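About Sotum

Sotum builds simulated rooms for people who teach robot arms to tidy up. We have been at it since January, when Carmela Zabala left Illitz with a laptop and a firm belief that bathrooms were being neglected by science. There are 2 of us now. The other one does the invoices.

Our rooms are meant to be ordinary. An arm gets a pedestal, a toilet, a candle and whatever clutter we felt like that morning, and is asked to move things without disgracing itself. 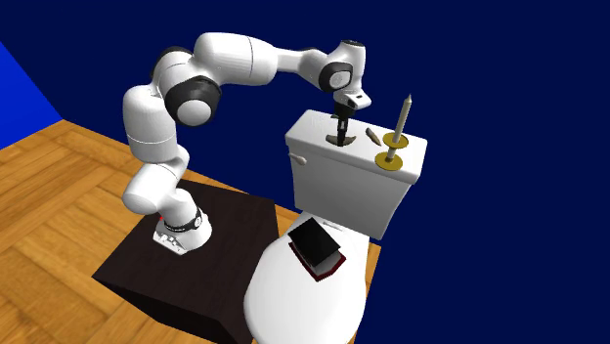

The Gavus Incident

Every company page has a proud moment. Ours is a fault report dated May 30, 2018.

A test batch called Gavus ran overnight: 3830 attempts at moving small objects near the toilet tank. In the morning the log showed a perfect score, and Carmela went out for pastries. Then she replayed a few. In 2942 of the runs the gripper had closed on air, and the scoring script had checked only that the object was no longer where it started. An object that had dropped through the tank lid and was on its way to the center of the earth passed with full marks.

The script was ours. So was the lid, which had no collision surface on one side. We had already sent the numbers to a client, and we sent a second email.

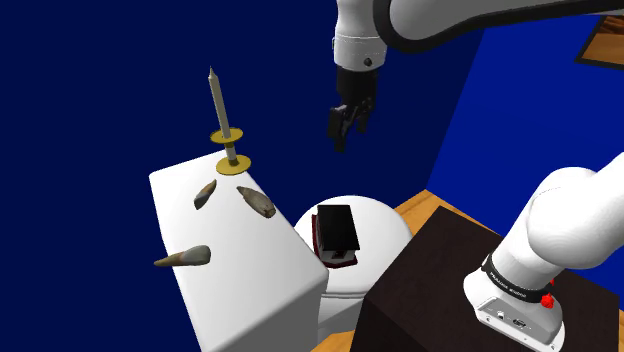
Since then a run counts only if the object ends up where it was supposed to go and stays there. We also added a stop rule called Nieto, which halts the batch when any joint goes past its force limit. It tripped 253 times in its first week. Most of those were our own furniture placed too close to the arm, and we've moved the furniture.

We publish our fault reports, including the embarrassing ones. If you find a hole in one of our rooms, write to Carmela. She'll want the run number.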